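Hand-held gripper demonstration

From the Hudine reference pages on robot learning

Hand-held gripper demonstration is a method of showing a manipulation task to a robot in which a person performs the task with a gripper held in the hand. The gripper carries a camera, and the recorded video and jaw motion are later used to train a control policy for a robot arm fitted with a similar gripper. The method belongs to the wider field of learning from demonstration, together with kinesthetic teaching and teleoperation.

Terminology

The terms "hand-held demonstration" and "robot-free demonstration" are used for the same practice. Some authors restrict "teaching by hand" to kinesthetic teaching, in which the operator takes hold of the robot arm itself and moves it through the task. "Remote control" and "teleoperation" refer to cases where the operator moves an input device and the arm follows at a distance. In a hand-held demonstration there is no arm present during recording.

Equipment

A typical tool consists of a handle, a trigger or other closing mechanism, two jaws with replaceable finger pads, and a camera mounted so that both pads stay in view. The pads are usually made of a soft material with a textured face, which increases grip on smooth or curved surfaces. Jaw opening is measured by an encoder or read from the video. The position of the tool is estimated from the camera images, often with the help of an inertial sensor.

The view from the camera should match the view the robot will have later. For this reason the camera is fixed to the tool and not worn by the operator. If the angle or the lens differs between the tool and the robot, the images have to be corrected before training, or the camera on the robot has to be changed.

Recording

Recording is done in short episodes. Each episode starts with the tool at rest in front of the work surface and ends when the task is complete and the jaws are clear of the object. Common household tasks include picking up a container, setting it upright, moving it to a marked place, and putting a group of items in a row. Object positions are changed between episodes so that the policy doesn't learn a single fixed path.
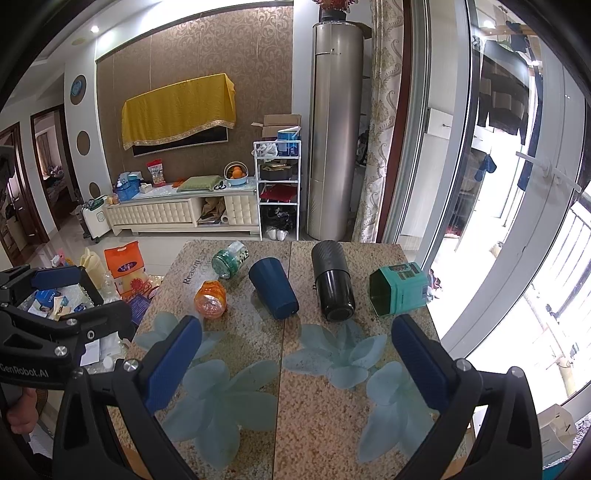
Hand-held gripper in front of a tabletop with containers lying on it, among them a dark blue cup and a teal hexagonal tin.

Containers lying on their sides are a harder case than standing ones. A round body can roll when one pad touches it before the other, and the direction of approach depends on which way the opening faces. Transparent and shiny surfaces add difficulty for the vision system, as their appearance changes with the light and with whatever is behind them. Patterned tabletops may help position tracking by giving the camera more fixed points to follow.

Homes are widely used as recording sites. The furniture, lighting, and background clutter vary from one home to the next, and this variety is hard to reproduce in a laboratory.

Comparison with other methods

Kinesthetic teaching gives exact joint positions but requires a robot on site and often places the operator's arms in view. Teleoperation records the commands that the robot received, so every recorded motion is one the arm could perform. Its drawbacks are delay, limited sense of touch, and slower work. Hand-held recording is faster and easier to move between sites, but a person may make motions that are outside the reach or speed limits of the arm. Such episodes are normally removed by a check against a model of the robot.

Use at Plekholm

The Plekholm test group, led by Bảo Hầu, used the method in a February trial on tabletop containers. The set consisted of 600 episodes, of which 300 were recorded in homes and the rest at the group's workshop. The check for reach and speed removed 51 episodes. The remaining set was used to train a policy for the Hitholm arm.

See also

Kinesthetic teaching
Teleoperation
Imitation learning
Parallel-jaw gripper

Page last revised 2026-03-28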